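Progress report to the Plendard Fund, 5 Aug 2026
Project: Household Handling Code of Practice
Prepared by Florencia Medina, Urkora

1. Work this period

We finished the second draft of the code for two-armed robots handling clothes and bedding in homes. Bedroom sessions are under way, and each rule is being checked against the task it was written for. 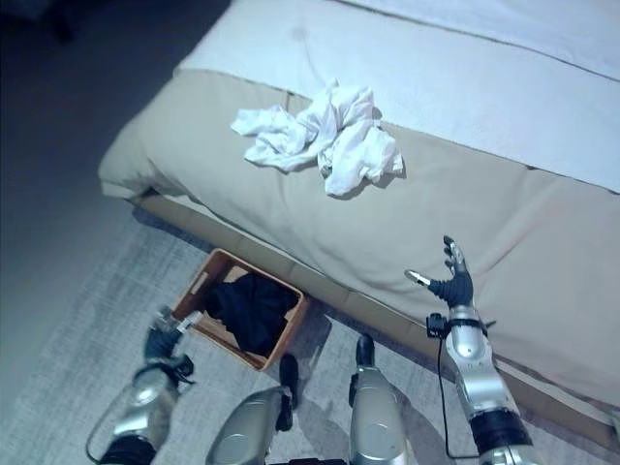
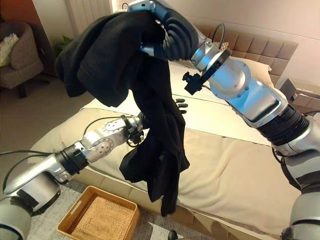

2. Changes to the rules

Rule 6 (cables) now covers the wrist as well as the elbow. Any loop that could catch on fabric must be noted before a session starts.

Rule 9 (two-hand holds) was rewritten. A garment held by both hands has to be released one hand at a time, over the bed or the container, and never over a walkway.

Rule 11 (floor items) is still open. Dardo Salinas wants boxes and baskets kept at a fixed spot beside the bed. Renata Riquelme thinks this is too strict for small rooms. Both versions will go to the reviewers.

3. Budget

We have spent almost 4000 of the testing money. A further 800 is set aside for printing and postage. No change to the total is requested.

4. Next steps

Telma Bravo will send the draft to Ibarra for outside review. Comments are due in October. The training sheet for operators is late and will follow with the next report.

Urkora | Contact: Florencia Medina, project office | Back to top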